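Home | Issues | Authors | Archive | Contact

April. By Afroza Cassim and Dexter Kapoor
8 min read

4. Surface Misidentification During Visual Approach

4.1 Reports reviewed

We reviewed 1,302 voluntary reports filed by general aviation pilots at towered airports in the Lullasmont region. Of these, 153 described an approach to a surface other than the one assigned. Most were broken off before landing. In 54 cases the aircraft touched down on the wrong surface, usually a parallel taxiway or a shorter crossing runway.

Correct readback offered little protection. In nearly 80 percent of the wrong-surface landings, the pilot had repeated the runway number to the tower without error. The mistake came later, between the turn to final and the last half mile, when attention moved from the radio to the view ahead. Several pilots wrote that they had been watching traffic on the ground and had lined up on the first long strip of pavement they saw.

Two conditions appeared often in the reports. One was a late change of runway, given after the pilot had already briefed a different approach. The other was low sun, which washed out painted numbers and made the color of taxiway edge markings hard to judge.

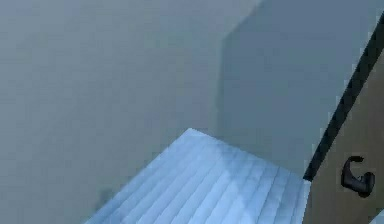
Figure 4. Indoor simulated view with a ribbed, pale blue surface.

4.2 Cockpit alerts

The Mirkance alerting unit compares the aircraft's position with a stored airport map and gives a spoken warning when the flight path does not match any runway. Ristić, in an earlier study of the same region, argued that such warnings come too late for light aircraft because the final turn is often made close to the field. Our reports give partial support to this view. Pilots who heard an alert before crossing the airport boundary nearly always went around. Those who heard it over the pavement were divided, and some judged that continuing was the safer choice.

4.3 Tower procedures

Controllers at Rona Field now restate the runway assignment when an arriving aircraft is on short final and a parallel taxiway is in use. The added call takes little time, but it can be missed during busy periods. We were unable to separate its effect from that of new taxiway markings painted in the same season, and the two should be studied apart. Section 5 considers the reports in which the tower noticed the error before the pilot did.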